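Sistden Stores Bulletin
Parts and Kits

Three-bin sorting: settings after the July recount
Posted 8/8/21

The July recount of loose shapes in the Oltgate store is closed. The total on the sheet is 2530 pieces, of which 1261 have been through the three-bin layout and returned to their drawers. The remainder is still in mixed cartons on the lower shelves and will be worked through in carton order. This item sets out the layout as it now stands, the changes made to it during the recount, and what people drawing kits from the store need to do differently.

The layout

Three open bins stand in a row across the back half of the table: blue on the left, red in the center, white on the right. The order is fixed. Anyone who prefers to work right to left should still leave the bins where they are and start from the other end of the table.

Blue holds identified pieces. A piece goes into blue when its shape, size and color have all been matched to a line on the drawer list. Red holds pieces under query, such as a size between two listed sizes, a color that has no line, or a mark that might be a drawer mark or might be dirt. White holds pieces that are ready to leave the table, either to a drawer or to a kit box.

The bin colors refer to status only. This caused most of the trouble in the first week, when blue pieces drifted into the blue bin regardless of whether they had been matched. A blue cylinder with no line on the list belongs in red. A red block that has been matched belongs in blue.

Cylinders are stored upright, in the bins as well as in the drawers. Laid flat they roll to the low side of the bin, and two short ones end to end can be read as one long one. Blocks may be set down on any face.

Table surface

The first version of the layout used a dark green mat under the bins. It has been withdrawn. Black pieces were hard to find on it, and its edge caught the bins when they were slid forward for emptying. The bins now stand directly on a smooth white top. Pale wood pieces show up less well on white than on green, but they are few enough that this has been accepted for now.

Nothing else is kept on the sorting surface during a run. Drawer lists, pencils and the Fastmont label printer go on the side shelf. The printer in particular should stay off the table — its feed roll sheds backing strips, and these end up in the bins.

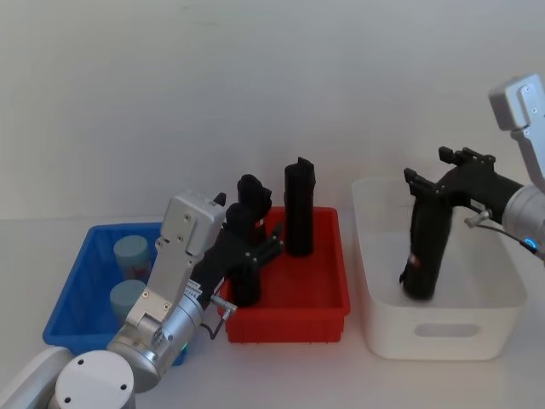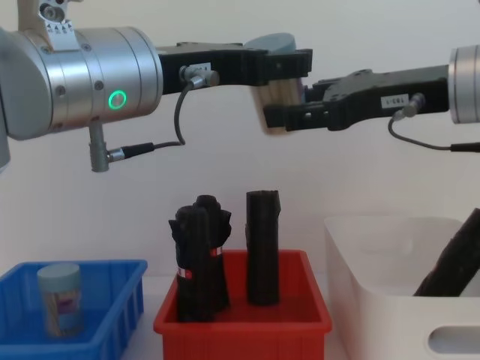

Sorting layout at Oltgate, blue on the left in both pictures. First picture: two cylinders upright in blue, two black cylinders in red. Second picture: a light wood-toned block above the trays.

Order of work

The sequence below replaces the one on the old card, which should be thrown away if a copy is still taped inside a cupboard door.

1. Empty one carton section into the shallow lid. Do not tip pieces straight into a bin.
2. Take one piece at a time. Match shape first, then size, then color.
3. Matched pieces to blue. Anything doubtful to red, without stopping to settle it.
4. When the lid is empty, work through red with the drawer list in hand. Pieces settled at this stage go to blue.
5. Read blue against the list, line by line, and transfer to white as each line is ticked.
6. Clear white to the drawers or the kit box before starting the next section.
7. Whatever is left in red goes into a query bag with the carton number written on it.

Step 3 is the one that has changed most. Under the old card each doubtful piece was checked as it came up, with the calipers and the list, and a single odd cylinder could hold up a whole carton. Deferring the checks to step 4 means that similar doubts are handled together. Several cartons in July turned out to contain a run of the same unlisted size, and one decision covered all of them.

Step 6 was followed unevenly. White was sometimes left part full over a break, and the next section was then added on top. Both of the discrepancies found in July, 2 pieces in total, came from this. They have been corrected on the sheet.

Bins

The bins are the McPhee shallow pattern, taken from existing stock. No new bins have been ordered. The shallow pattern was chosen over the deep one because the contents can be read from the working position without leaning over. The deep bins remain in use for carton overflow.

Do not swap bins between the sorting table and the general shelves. The spares under the bench are for replacement only, and are in the same three colors. If a bin is cracked, take the spare, mark the cracked one with tape and leave it by the door.

Bins are wiped out at the end of a run with a damp cloth. Solvent wipes should not be used on them or on painted pieces. The ribs hold dust, and a dry half-inch brush does a better job there than the cloth.

Marks on pieces

A number of pieces carry pencil, crayon or ink on the side. During the first half of the recount these were cleaned as they were found, and some old drawer marks were lost that way. The current rule is to leave every mark alone until the piece has been matched. After matching, a mark that agrees with the drawer may stay. A mark that disagrees is noted on the sheet and then removed. Marks with no evident meaning may be removed without a note.

Unpainted wood takes crayon into the grain and will not come fully clean. A light pass with fine abrasive paper is acceptable on an end face. It is not acceptable on the long faces of blocks, where it alters the thickness enough to matter in the stacking sets.

Kit boxes

There are 19 kit boxes on the current list. Boxes made up before July were filled from the mixed cartons and may not agree with their lids. They can still be drawn, but the contents should be read against the lid list on return, and the box passed to the sorting table if there is any difference.

Boxes made up from the white bin carry a Fastmont label on the short side with the box number and the list revision. A box with no label on the short side should be treated as an old one, whatever is written on the lid.

When returning a kit, please put unidentified extras in the small bag provided and leave the bag inside the box. Extras placed loose in a returned box were counted as part of the kit on several occasions, and the box was then made up short elsewhere. Extras should not be dropped into the bins on the table, even when the table is not in use.

Open points

The drawer list still gives cylinder heights in two units, depending on which supplier the set came from. A single-unit version is being typed up. Until it is issued, use the list as printed and do not convert by hand on the sheet.

The question of a fourth bin for damaged pieces has been raised again. There is room for one to the right of white only if the lid is moved to the front edge, where it is easily knocked. Damaged pieces continue to go into red for the time being — with a strip of tape on them so that they are not measured twice.

Lighting over the right-hand end of the table is weaker than over the left. A second lamp has been requested.

The next cartons to be opened are those on the bottom shelf, left side. Please do not take pieces from them directly. If a single shape is needed at short notice, write it on the request sheet by the Oltgate store door and it will be taken from the sorted drawers where there is one to spare.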